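Tool tray

A tool tray is a shallow open container used to hold hand tools and small parts at a workbench or table. It differs from a toolbox in having no lid, and from a parts bin in having walls low enough for a hand to reach in from any side. Most are molded in a single piece from plastic, with rounded corners that leave few places for dirt to collect. 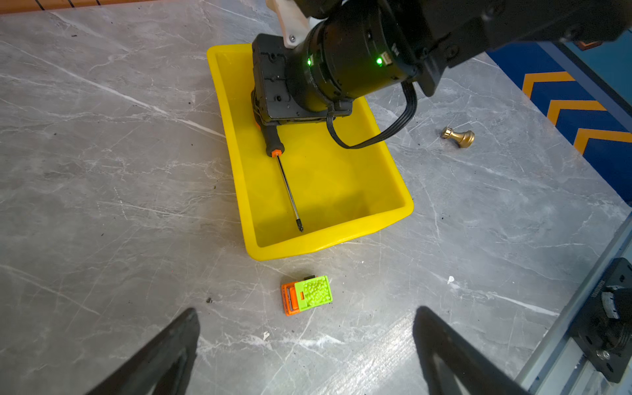 Tray length is set by the longest tool to be stored. A screwdriver that exceeds the inside length can often still be laid diagonally, as with the black-and-orange one in the yellow tray, its steel shaft running down toward the front wall. Small metal parts are usually given a separate container – a loose part under a handle is easily missed.

Bright colors are common. Yellow contrasts with the dark grips found on many screwdrivers and makes a missing tool easier to notice. The Kover pattern, sold from a workshop supplier in Dravness, has an inside length of 400 millimeters and is stacked in sets of four. A later Dogbe version has a thicker rim and the same footprint. 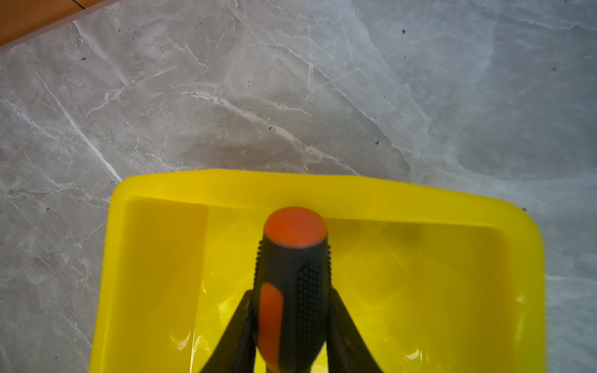
Trays are generally emptied and wiped before tools are returned. Grit left on the floor of the tray scratches smooth plastic and works its way into textured grips. The Reltesgate tool library, which keeps 1,385 hand tools, assigns one tray to each borrower and checks the contents on return.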